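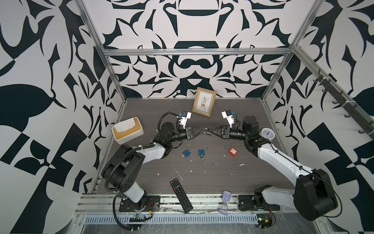
The Quarter the Travelers Came Back

Bianca Onu had been at the Manole Card Company for long enough to remember when the numbers came up from the second floor in a folder, and although they had been coming by email for years now, she still printed them out and put them in one. She liked the weight of it. She liked to pour her coffee first, too, and sit down properly, and so it was nearly nine in the morning before she opened the folder and saw that February had been the best month for restaurant spending the company had ever had.

She read the line again, then carried the folder down the hall to Senad Georgiou, who ran the risk desk and was eating a pear.

"Look at Zaltodthorpe," she said.

Zaltodthorpe was a beach town with one good hotel and a great many bad ones, and for two winters its merchants had hardly sent through enough charges to pay for the card machines on their counters. Now there were 3,000 dinners on the sheet, and boat rides, and somebody had spent 200 dollars on hats.

Senad wiped his fingers and took the page. He was a gentle man with a gloomy job, and over the years the job had gotten into the way he read things. He went past the hats and the boat rides and down to the small table at the bottom, where the late payments were.

"They're fine," Bianca said.

"They're fine now," said Senad. "People come home from the beach and the bill is waiting for them on the mat."

"You said that last summer."

"I did, and I was early. Being early is most of what they pay me for."

She laughed and took the other chair, the one with the bad wheel, and they went through it together the way they had done every quarter since Senad's hair was black. Airfare was up by so much that she had expected people to stay home. Her own sister had stayed home, and complained about it on the phone for an hour. But there they were, family after family, paying the higher price and then paying again for the bag and the seat and the sandwich.

At eleven they went up to see Tien-fu Kwok, who had to tell the shareholders something by four o'clock. He had two drafts of his letter on the desk. One raised the forecast for the year and the other left it alone, and he had plainly been moving them back and forth all morning, as the corners had gone soft.

"Well?" he said. "Are we rich?"

"We're busy," said Senad.

"Cornel Pană called me from Tremon last night," Tien-fu said. "He wants to know why we're being shy. Tremon has put its forecast up already, and he says we'll look like we know something bad." He rubbed his eyes. "Do we know something bad?"

Bianca looked at Senad, and Senad looked at the window for a while. It had started to rain on the parking lot.

"I'll tell you what I know," he said at last. "I called some of the people on the late list yesterday. I do that now and then, the girls downstairs let me have a headset. There was a Mrs. Ghiță, Gheorghița Ghiță, a retired schoolteacher, 3 days behind. She owed us a little over 1,000 dollars. I was ready to talk about a payment plan, I had the form up on the screen and everything. And she told me she'd been at Zaltodthorpe with her grandchildren, and she'd forgotten the bill entirely, and she was so sorry – and then she told me about the grandchildren for half an hour."

"Did she pay?" asked Tien-fu.

"While we were talking. She put the phone down on the table to go find her glasses. I could hear a radio." He turned the folder around on his knee. "I still think more of them will fall behind by the fall. I want to set more aside for it, and I want that in the letter. But she hadn't seen those children in two years, and she'd go again tomorrow. I don't think they're finished traveling, Tien-fu. I think they've hardly started."

It was the longest speech Bianca had ever heard him make in that office, and she kept very still so as not to spoil it.

Tien-fu took up the draft that raised the forecast and read it through once more, moving his lips a little. Then he uncapped his pen and wrote a sentence about losses into the margin, crossed out "modestly," wrote it back in, and handed the page across to Senad to check.

"Cornel will say I copied him," he said.

"Cornel uses a Grorine card," said Bianca. "I've seen it in his wallet."

That cheered him up a good deal. He sent out for sandwiches, and they ate them with the folder open on the desk between them, and when the rain let up Bianca went back down the hall to call her sister and ask what the hotels were charging for June.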